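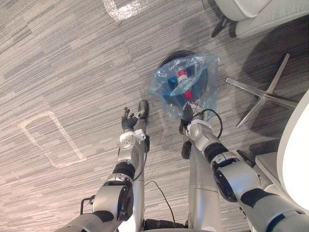

What does a student robotics club do all semester?

Mostly it fixes things it broke the week before, and in between it tries to get a robot to do one household chore from start to finish.

The second half of that answer belongs to Darius Pană, who runs the club called Zernard out of a ground-floor room with a carpet he describes as "the enemy." He teaches the automation elective in the mornings. The club is what he does with the rest of his day, and, to judge by the sleeping bag behind his desk, with some of the nights.

The chore this year is the trash. Students had to pick a task for the Sanetti Challenge, a regional contest for school teams, and the list went up in February. Setting a table was on it. So was folding a towel. "They all wanted the towel," Pană says. "Everybody has seen the towel videos. I told them to go home and fold a towel with oven mitts on and their eyes half shut, then come back and vote again." They came back and voted for trash.

It seemed like the modest choice. Pană lets that hang in the air for a while before he goes on.

"A trash bag has no shape," he says. "You train on it puffed up, and the next morning somebody leans on it and it's a different object. It's thin, it's shiny, you can see through it. The software looks at a blue bag and sees a bottle. So it goes for the bottle. Fair enough, there's a bottle."

The robot, which the students named Pluleo after a vote that Pană says he was not allowed to audit, has two arms, and the club has spent most of its arguments on which of them should do what. One camp wants the left to steady the bin while the right pulls the bag. The other camp wants both on the bag. Each camp has a slide deck. "I've seen the decks," says Pană. "They're the same deck with different colors."

I asked how many attempts they had made. He opened a spreadsheet, which I took as a bad sign. As of 2025-06-01 the log held 516 attempts, of which 125 were marked good. A good run, under club rules, means the bag left the bin and nothing in the bag left the bag. I said that sounded like less than a quarter. "It's a shade under a quarter," he said. "We had a pizza party."

The failures have their own column. Students write the cause in their own words, and Pană refuses to edit it. He read me a few. "Grabbed bin." "Grabbed bag and bin." "Grabbed carpet???" One entry just says "no," and another, from late in an evening session, says "it knows."

What goes in the bag is a subject of some feeling. For the first month the students used clean crumpled paper, and the numbers were lovely. Then Pană brought in recycling from his own kitchen, and the numbers were not lovely. "I got called unfair," he says. "I said, whose trash is paper balls? Who lives like that?" The contest rules allow anything that isn't sharp, wet or alive. He would like to meet the team that caused the last word to be added.

Money is tight in the ordinary way. The club gets a small grant from Nasution, a local parts supplier, along with a standing discount on cable that Pană calls the real gift. Cable is what the students go through fastest. They lay it badly, something catches it, and an afternoon disappears. There is now a rule that the person who routed it last is the person who sweeps up.

He is harder to draw out on what the students get from all this. He tried a sentence about teamwork, disliked it, and took it back. "They learn to write down what happened," he said finally. "Before this they wrote down what they meant to happen. You read a lab report from September and the robot is a genius."

The contest gives each team 2 tries and keeps the better one. I asked whether he liked their chances.

"One in four, twice," said Pană. "You do the math. I've got kids here who did the math, and they went back to work on the grip, so I guess that's the answer."

He had to go then. Somebody in the club room was calling for a fresh bag, and the box was in his office, under the sleeping bag.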